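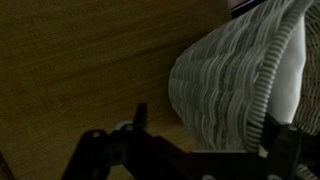 Close-up of the weave, next to the sofa fabric.

How I Clean a Woven Basket (and the Sofa It Lives Next To)
Posted 19 Mar 2024 in Living Room

I love woven baskets way more than is reasonable, and I've got one in pretty much every room. The living room one gets the worst of it. Crumbs, hair, threads off the blanket, that gray fuzz that comes from who knows where. I bought it at Brovar a couple of years ago and for the longest time my whole cleaning routine was tipping it upside down over the trash can and giving it a smack. Don't do that, or at least don't only do that! All the fine stuff stays stuck between the strands, and then it sifts out onto your floor for a week.

So this is what I do now. It takes me five minutes for a quick going-over, longer if I'm doing the sofa too (which I usually am, once the vacuum is out).

What you'll need

A vacuum with a soft brush attachment. Mine is a Trumex and the brush is the only part of it I really like.
A dry paintbrush, 2 inches wide, the cheap kind
An old toothbrush
Two cloths, one damp and one dry
A tiny squirt of dish soap in a bowl of lukewarm water
A lint roller for the pillows

Before you start, take a look at what your basket is made of. Some woven ones are plant fiber, some are twisted paper, and some are plastic that looks very convincing. Paper is the one to be careful with. If you're not sure, skip the soapy water and stick with dry brushing. I ruined the base of a paper one last August by leaving it in the tub "just for a minute" while I answered the door, and it dried in the shape of a potato chip.

Dry first, always

Empty it out and brush the outside with the paintbrush, going along the rows and then across them. I turn the basket as I go so I know where I've been. The rim needs the most brushing on mine. It's ribbed, and all those little ridges grab dust like you wouldn't believe.

Then vacuum with the soft brush on the lowest setting. Keep the nozzle moving, and if you feel a strand lift, stop and push it back down with your thumb before it turns into a bigger problem.
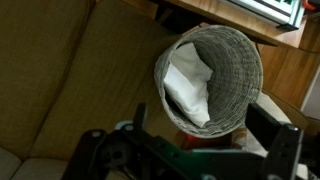
Step 2: Getting Down Inside

The inside wall is where I used to give up. You can't get a big vacuum head in there, and the rows wrap all the way around, so every single one is its own little shelf. What works for me is laying the basket on its side, reaching in with the dry toothbrush and starting at the rim end. Brush, roll the basket a bit, brush again. When you've gone all the way around, stand it up, tap the bottom and vacuum up whatever fell.

If there are sticky spots (soda, in my house, always soda), dip the toothbrush in the soapy water and shake it nearly dry. Dab at the spot, wipe with the damp cloth, then go right over it with the dry one. You want it barely wet at any point. After that it needs to sit somewhere airy overnight. I've tried a hair dryer on cool and it's fine for one small patch, but for a whole basket you'll be standing there forever.

I put something in the bottom of any basket that's going to hold trash. A small bag is the easy choice. If you hate seeing a bag poke out over the top, fold the edge down and tuck it under itself, or clip it with a couple of clothespins on the inside. A plain cloth liner looks nicer and you can throw it in with the towels, though I wouldn't drop an apple core in one.

Now the sofa

While the basket airs out, do the cushions. On a fabric like this, a muted olive-brown with a bit of weave to it, dust hides beautifully and then shows up all at once when the sun comes in. Vacuum the seats, then push the cushions apart and run the crevice tool along the seams. I found a hair tie, a pen cap and most of a granola bar last time.
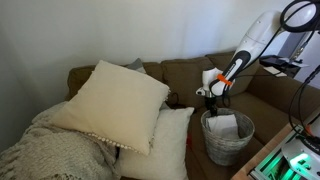 Pillows come next. Roll the plain ones on both sides with the lint roller and give them a good punch. Anything with pom-poms gets the paintbrush, gently, with your other hand holding the trim flat. I had a roller pull a pom-pom clean off once and I still haven't sewn it back on.

A chunky knit throw shouldn't be shaken hard, tempting as that is. The loops catch on everything. I carry mine outside, drape it over the railing and pat it down with my palms, then flip it and do the other side. Back indoors I let it fall over one end of the sofa however it wants to. I used to fold it in thirds like the Bullenetti catalog and it never lasted past dinner.

How often?

I dry brush the basket whenever I vacuum the rug and only do the damp part when something has spilled. Pet people will probably need to go in more often. If yours starts to smell musty, put it by an open window for an afternoon with a little baking soda in the bottom, then vacuum that out with the brush attachment before you put the bag back in.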